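Sorting the small stuff, part three

The drawer under the bench had reached the point where I bought a new pack of M4 washers with a pack of M4 washers already in it. I found the old one a week later, under the heat-shrink tubing. The cost was small, but the search time was not, and I decided to move everything I use weekly out of the drawer and into open bins.

I considered stacking boxes with lids first. Redeck makes one with a hinged front, and the local shop, Partanen, had them in stock. I tried a pair for a month. A lid adds one hand movement per item taken and one per item returned, and the second movement is the one I skip. After a month both lids were living on top of the cabinet.

Open bins in a row have worked better. The rules I settled on in July are short. Bins sit edge to edge so they can't drift apart. They stay shallow enough that the bottom can be seen from where I stand. Each color means one category and keeps that meaning if the bin moves. Anything small enough to roll goes into a container of its own, and the container goes into the bin.

The last rule came from Minttu Koskela, who shares the workshop and had watched me pick set screws out of a corner with tweezers. I resisted it, as it looked like double handling. In practice the inner container lifts out, goes to the job, and comes back as a unit. I tip far fewer screws onto the floor.

Labels were less successful. I printed 34 of them and 16 are still attached. The adhesive does not hold on a sloped plastic wall, and on a flat rim it holds only until someone drags a sleeve across it. I have stopped replacing them. Color does most of the work anyway, and the contents are visible.

Depth matters more than I expected. In a deep bin the top layer gets used and the rest becomes storage. My limit is now up to 9 cm, and anything that needs more goes back to the cabinet. 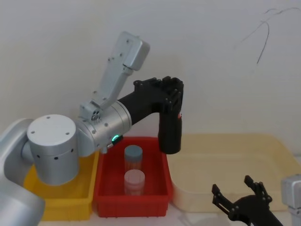
Still open is the question of returns. Parts coming off a job are mixed, and I want one bin at the end of the row for unsorted items, emptied before I leave. I have tried this twice and both times it filled up and stayed full. The next attempt will use the smallest bin I own.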